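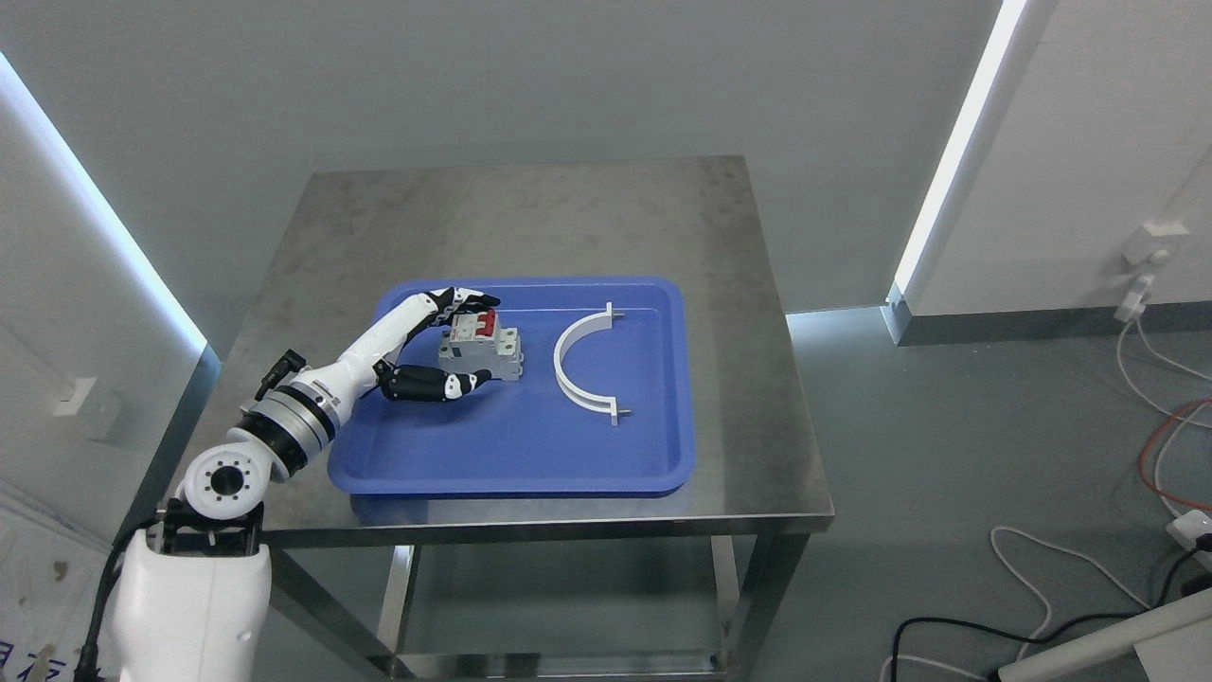

2 min read

The envelope had 600 dollars in it, all in twenties. Hideaki Kikuchi put it in his desk drawer at the Larnesard permit office and went back to reading the file.

The file was for a parking lot. Cikach Paving wanted to put down 215 spaces behind the old bus depot, and the drainage plan had been copied from some other job. The street names on page 3 were wrong. He had sent it back in July with a note, and now it had come back with the same page 3 and a man named Zukidik to carry it.

Zukidik had not said what the money was for. He had talked about his knee and the price of asphalt, and left the envelope under his hat on the chair. Then he picked up the hat.

At noon Kikuchi walked down the hall to see the deputy commissioner. Her door was open. She was eating soup.

"Somebody left something in my office," he said.

"Was it Zukidik?"

"Yes."

She put the lid back on the soup. "How much?"

He told her. She looked out the window at the employee lot, where her new Honda was parked next to his old one.

"That's low," she said. "Did you sign the permit?"

"No."

"Then hold on to it until you do. He won't ask for it back."

Kikuchi went back to his desk. He got out a property form, the kind they used for lost umbrellas, and wrote down the amount, the room number and the name of the man. Under "Reported to" he wrote the deputy commissioner's name and the time. He made 2 copies on the machine by the stairs.

The city attorney's office was across the street and closed at five. He put on his coat at a quarter past four.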